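Clasificar antes de tirar: separación de residuos en la residencia Idberg

Trabajo de la asignatura Gestión Ambiental, segundo curso
Autora: Viorica Krasniqi
12 de agosto de 2026

Resumen

El trabajo estudia cómo separan la basura los residentes de Idberg, una residencia universitaria de cuatro plantas con 72 habitaciones. Durante cuatro semanas se pesó el contenido de los cubos comunes, se revisó una parte de las bolsas y se pasó un cuestionario. En total se recogieron 1.065 kg de residuos, de los que 782 kg acabaron en la fracción resto. Al abrir las bolsas de resto se encontró mucho material que tenía contenedor propio, sobre todo envases y restos de comida.

1. Introducción

En la residencia cada planta tiene una cocina compartida y en cada cocina hay un armario bajo con los cubos. El edificio se reformó hace unos años y entonces se instalaron cubos de la marca Bellow, todos grises y con la tapa del mismo tono. La fracción se indica con una pegatina en la parte frontal, que en dos de las cocinas está gastada y casi no se lee.

La idea del trabajo surgió al ver que el personal de limpieza juntaba a veces dos bolsas distintas en una sola porque el contenido era prácticamente igual. La pregunta de partida fue si los residentes no separan por falta de interés o por falta de información. Como se verá, los datos no permiten contestar del todo, pero sí apuntan a problemas concretos de la cocina.

2. Antecedentes

Para la parte teórica se usaron los apuntes de la asignatura y el manual de Reuter sobre residuos domésticos, en especial el capítulo dedicado a edificios con cocinas comunes. El manual distingue entre error de conocimiento (la persona cree que ese residuo va ahí) y error de comodidad (sabe que no va ahí, pero el otro cubo está lleno o más lejos). La distinción se ha mantenido en todo el informe, aunque en la práctica cuesta aplicarla mirando solo el interior de una bolsa.

También se consultó la ordenanza del ayuntamiento. En el municipio hay recogida de papel, vidrio, envases, orgánico y resto. El papel y el vidrio se llevan a los contenedores de la calle, así que en las cocinas solo hay cubos para las otras tres fracciones. Esto ya es una limitación, puesto que el cartón de las pizzas y de los paquetes se queda en el armario hasta que alguien lo baja, y muchas veces termina en resto.

3. Método

El pesaje se hizo con una báscula de gancho prestada por el laboratorio del departamento. Las bolsas se pesaban a primera hora, antes de que pasara la limpieza, y el dato se apuntaba en una hoja de cálculo con la planta y la fracción. Los dos primeros días se anotó el peso de la planta baja en la columna equivocada; se corrigió después comparando con las notas en papel.

Para la revisión del contenido se eligió una bolsa de resto por planta y semana. Se abría sobre un plástico en el patio, con guantes, y se separaba en montones -- envases, orgánico, papel, vidrio y lo que de verdad era resto. No se guardó ningún papel con datos personales.

El cuestionario se preparó con Prollitico, el programa de encuestas que usa la facultad. Tenía preguntas sobre hábitos y una parte en la que se pedía asignar varios residuos a su cubo. Se envió por el grupo de mensajes de la residencia y se colgó también un código en el ascensor.

El criterio que se siguió al clasificar fue que cada recipiente contuviera una sola categoría y que la categoría se reconociera a simple vista, sin tener que leer una etiqueta.

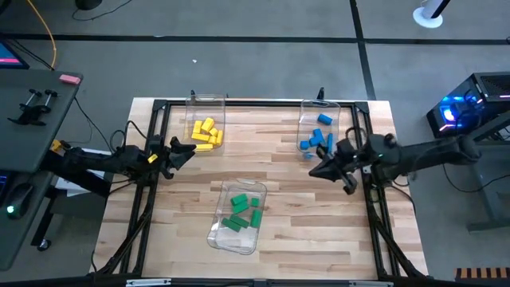 4. Resultados

La fracción resto fue la mayor en todas las plantas y en todas las semanas. El orgánico quedó en segundo lugar y los envases en el último, lo cual era esperable porque pesan poco aunque ocupen mucho. Por este motivo el peso no es una buena medida para comparar envases con las demás fracciones, y en un trabajo futuro convendría medir también el volumen.

En las bolsas de resto aparecieron con frecuencia bandejas de plástico, posos de café, pieles de fruta y cartón manchado. En la tercera planta, donde la pegatina del cubo de orgánico está en peor estado, casi todas las bolsas revisadas tenían restos de comida. En la primera, con las pegatinas nuevas, la separación era mejor, pero también viven allí varios estudiantes de Ciencias Ambientales y no se puede saber qué influye más.

En el cuestionario, la mayoría dijo separar siempre o casi siempre. Los fallos se concentraron en el papel de cocina usado, los vasos de café para llevar y el cartón de pizza con grasa. Varias personas escribieron en el apartado de comentarios que el cubo de orgánico huele mal en verano y que prefieren no abrirlo.

5. Discusión

Hay una diferencia clara entre lo que los residentes dicen y lo que se encuentra en las bolsas. Puede deberse a que contestaron sobre todo quienes ya separan. El olor y el cubo lleno son errores de comodidad según la clasificación de Reuter, y no se arreglan con carteles.

6. Propuestas

Cambiar las tapas por otras de color según la fracción -- la dirección ya ha pedido precio a Bellow. Vaciar el orgánico a diario entre junio y octubre. Poner una caja para cartón junto al ascensor. Repetir el pesaje con los cambios hechos, a ser posible con la misma báscula.

Anexos: hoja de pesajes, cuestionario completo y plano de las cocinas.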